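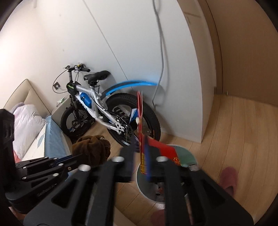
Red card in the gripper, red envelope beside it, bedroom floor, bike behind

Home Automation Board > Robots and Chores > Can they do a bedroom yet?

kershaw_d
Splitting this off from the Norkomitz thread because it was getting long. My question is simple. Take a kid's bedroom on a Saturday morning, slippers on the floor, stuffed toy on the floor, bits of paper that need to go in the bin. Is there a machine you could buy or build today that would deal with it without someone standing over it? I say no, and I say not for a while.
Dean Kershaw

tidybench
Depends what you mean by deal with it. Picking up a card or an envelope is fine. Paper holds its shape and the jaws only have to close. I have watched an arm do that for an hour with no drops.

reece_h
I run two arms at work (Trikmont line, sorting bagged hardware) and I'd go with Dean. Ours do 533 picks an hour on a good shift, but the bags all come in the same way up. Put one bag in sideways and you get a stop. A bedroom is all sideways bags.

kershaw_d
That was my point in the other thread. The pick is the easy part. Knowing the envelope is trash and the stuffed toy isn't, that's the chore.

mopbucket35
Disagree. My Basitz vacuum already knows a sock from a cord. It goes around both. Sorting trash from toys is the same kind of problem and it will get solved the same way, with a lot more examples.

reece_h
Going around a thing is not picking it up - your vacuum gets to be wrong in the safe direction every time. If it throws out a birthday card you will hear about it.

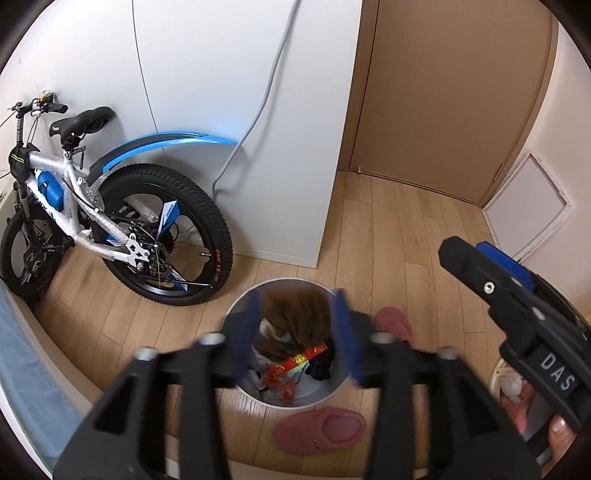 Last edited by kershaw_d, October, 9:14 pm

kershaw_d
Look at what is in the bin. There's a red and gold strip crumpled up at the bottom end, dark cloth beside it, and a brown fuzzy clump on top that could be hair or could be cloth. I can't tell from the picture and I'm a person. Now ask a machine whether the dark cloth belongs in there. Then there's a slipper right up against the rim.

tidybench
OK, the cloth is a fair one. I'd still let it do the paper and leave the rest to me. Half a chore is worth something.

mopbucket35
Is it, if you have to check the bin after?

tidybench
Checking takes me 2 minutes. Bending down is what I mind.

reece_h
Cost matters too. Sutanto quoted us $200 just for a replacement set of finger pads. For a shop that's nothing. For a bedroom I'd buy a grabber stick and keep the change.
- Reece Hulme

mopbucket35
Prices come down. The first Basitz cost more than my couch.

kershaw_d
They do, and I'd buy one if it could handle soft stuff next to the bike without snagging the chain. Leaving this open. If anybody has run one in a real bedroom with the door shut and no one in there, post how it went, including what ended up in the bin.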